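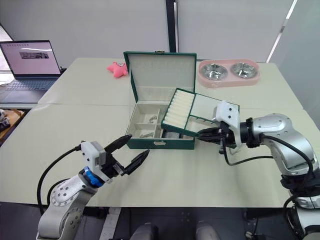
Yearly Household Check: Fire, Water, Theft and Contents
271 Orance Street, Foltow
Walked through 16/10/2018 by Clementina Fonseca and Adelino Bastos
Marks used: OK, FIX, ASK, N/A

Last year's sheet is in the blue folder. Items carried over from it are marked with a C. Comments go under the item and get initials.

Smoke and fire

1. Smoke alarm, upstairs hall. Press test button, listen from the bedroom with the door shut. OK
2. Smoke alarm, downstairs hall. FIX (C)
Comment: Sounds, but weak. The date on the back says it should have been replaced in February. New one to go on the same plate if it fits. AB
3. Carbon monoxide alarm by the boiler. OK
4. Kitchen extinguisher. Gauge in the green, pin in place, hose not cracked. OK
Comment: Moved from under the sink to the hook by the back door. Under the sink you had to reach past the stove to get it. CF
5. Dryer vent, inside and out. FIX
Comment: Flap outside sticks halfway open. Lint pulled out of the first bend. The long run behind the wall was not done and needs the brush kit from Arnaldo Pacheco.
6. Space heater cord and plug. ASK
Comment: Magsi heater, the older of the two. Plug gets warm after an hour. Do not use it until it has been looked at. AB
7. Two ways out of each bedroom. OK
Comment: Back bedroom window was painted shut last year and now opens with one hand.

Water

8. Main shutoff turns fully by hand. OK
9. Washing machine hoses. FIX
Comment: Cold hose has a bulge near the fitting. Replace both with braided. Shut off the taps between loads until then.
10. Water heater, pan and relief valve. OK
Comment: A little rust on the pan, same as last year. CF
11. Gutters and downspouts. FIX (C)
Comment: Northeast corner still drips behind the board. Gutter is clean, so it is the joint. Needs a dry day and sealant.
12. Basement floor after rain. OK
13. Boxes off the basement floor. ASK
Comment: Most are on the shelves. The school papers and the Christmas things are still on the concrete. Adelino wants to buy another shelf. I would sooner get rid of some boxes. CF

Doors, locks and outside lights

14. Front door deadbolt, full throw. OK
15. Back door strike plate. FIX
Comment: Short screws. Swap for three-inch screws that reach the stud.
16. Garage side door. OK
17. Light over the garage. FIX
Comment: Bruruser motion light comes on for cars in the street. Turn the head down a little and lower the sensitivity. If that does nothing, put the plain lamp back.
18. Spare keys. Write down who has one. OK
Comment: Catarina Rebelo has the only spare. The one under the planter has been taken in.

Contents and records

The insurance agent asked for an updated contents list with the renewal. Do it room by room and keep a copy outside the house.

19. Electronics. Make, model and serial number. OK
20. Bicycles. Frame numbers. OK
Comment: 27 characters on the sheet for the touring bike. That can't be right. I copied the shop's stock label along with the frame number. Redo. AB
21. Jewelry and watches. Photograph each piece, note any marks, put receipts and appraisals in one envelope. FIX
Comment: Pieces photographed, receipts half found. The appraisal on the ring is old and the agent wants a newer one for anything over 3000. CF 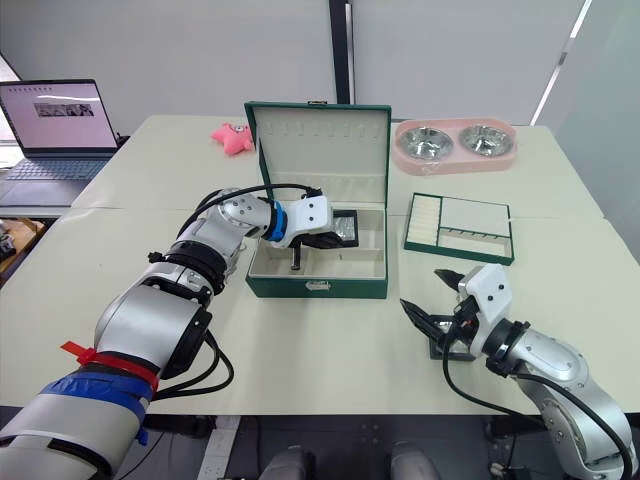 Item 21. Green jewelry box, lid open.

22. Policy limits. Read the page on jewelry, cash and collectibles. ASK
Comment: The limit for theft is lower than the limit for fire. We both read it twice. Call and ask if the ring should be listed separately, and what that adds to the bill.
23. Where small valuables are kept. FIX
Comment: Top of the bedroom dresser is the first place anyone would look. The closet shelf is a little better. A small safe would need to be bolted down – the closet floor is on joists, so that can be done.
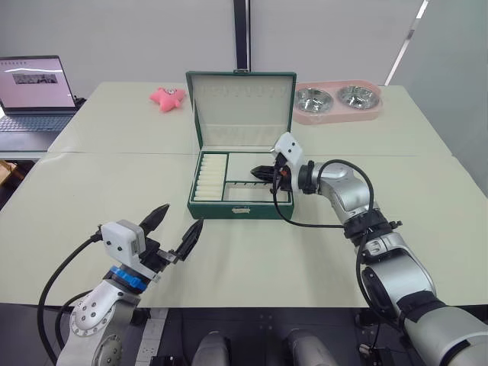

Belmiro Frade read the draft of this sheet and asked why the safe is down as a maybe when the papers have no fire protection at all. His own passports and deed went through a kitchen fire in a cardboard file, and it took most of a year to replace everything. He would buy a fire-rated box for the papers first and worry about the closet floor later.

Comment: Agreed. Fire-rated box for papers added below as 25. CF

24. Passports, deed, car titles, birth certificates all found. OK
Comment: Car title for the wagon was in the glove box. Moved.
25. Fire-rated box for papers. FIX
Comment: Measure the deed folder before buying. The smaller boxes only take letter size folded.
26. Copies of the contents list kept elsewhere. FIX
Comment: Old copy is at Catarina's. Send her the new one when 20 and 21 are finished, and ask her to shred the old one.

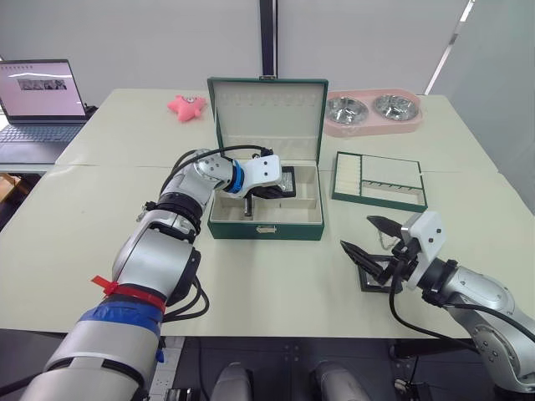 To do, in order

Hoses (9) and smoke alarm (2) this week. Both can be bought on the same trip.
Space heater (6) stays unplugged.
Strike plate screws (15), then the garage light (17).
Dryer vent (5) when Arnaldo is back with the brushes. He will want his ladder returned at the same time.
Call the agent about 21 and 22 together.
Gutter joint (11) on the first dry day.

Comments added later

Hoses done. The hot side was worse than it looked – the rubber washer came out in pieces. AB

New smoke alarm did not fit the old plate. Two new holes drilled and the old ones filled. Needs a dab of ceiling paint. AB

Agent says the ring can be listed on its own with a new appraisal. She will mail the form. CF

Catarina asks that the new contents list come on paper. She had trouble opening the last file.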